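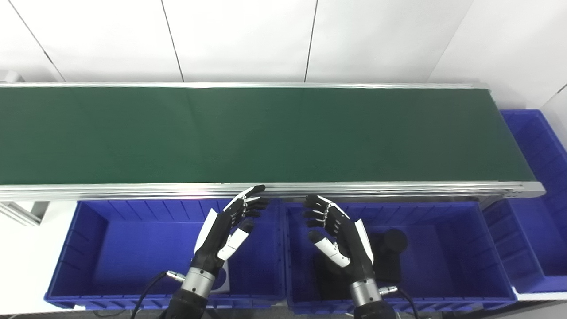 Fig. 1. Both hands over the blue bins, conveyor behind.

Lab 4: Comparing end effectors at the conveyor
Instructor: Pirmin Gisler

Read this before Monday. Last year's section read it during the lab, and you can still see the dent.

You'll be comparing two ways of picking things up: the five-fingered hands and the Frei parallel gripper. The Frei has two flat jaws and one opinion. The hands have many joints, a thumb, and a manual that was translated twice. Most of you will walk in rooting for the hands. Write that down in your notebook, then try to keep it out of your data.

4.1 What you are measuring

Three numbers per trial: time from the start command to first contact, time from contact to a stable hold, and whether the item ended up where you meant it to go. "Stable" means it stays put in the grasp for a slow count of three. "Pretty much stable" is not a category on the sheet, though every year somebody adds a column for it.

Each group runs 40 trials per end effector. Do not stop at 31 because the trend is obvious. The trend in the Stirach runs was obvious too, until someone swapped the order of the items and it went the other way.

4.2 Approach direction

With the jaws, approach is easy to describe: come down, line up, close. With the hands you have to choose. A box standing on the belt can be taken from above with the fingers over the top edge and the thumb along the side, and this is the grasp I want you to start with. It keeps the wrist clear of the side rail and leaves the palm out of the argument.

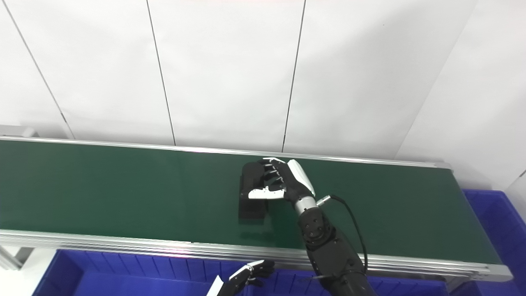 The thumb deserves its own line in your notes. Record where it touches, how far from the top, and whether it arrives before or after the fingers. If it arrives early, the box tips. If it arrives late, the fingers push the box across the belt and you get to chase it. The default thumb delay in the Zuvalby controller is 60 ms, a value chosen by a person who has since left. Try it, then try something better.

4.3 Force limits

Start at the lowest grip setting and work up. The controller accepts anything to 500, in units the vendor describes as "counts" and declines to discuss further. Cardboard begins to crease well before that. Past 351 the software asks if you are sure. You are not sure. Press No.

4.4 Two arms

Run all your scored trials with one hand and park the other one low, over a bin, fingers away from the belt. Bimanual grasps are Lab 6. I know the second hand is right there. If it moves during a scored trial, the trial is void, even when it was being helpful.

Watch the wrist cables as you rotate. They have some slack, and the planner doesn't know they exist.

4.5 Write-up

Two pages, one plot per end effector, same axes on both. Include your failures and sort them by cause: missed contact, slip, tip, wrong bin. "Robot was weird" goes under a fifth heading, Operator.

Finish with a paragraph on which end effector you would buy for the Fostside packing task described in Handout 3, and what would change your mind.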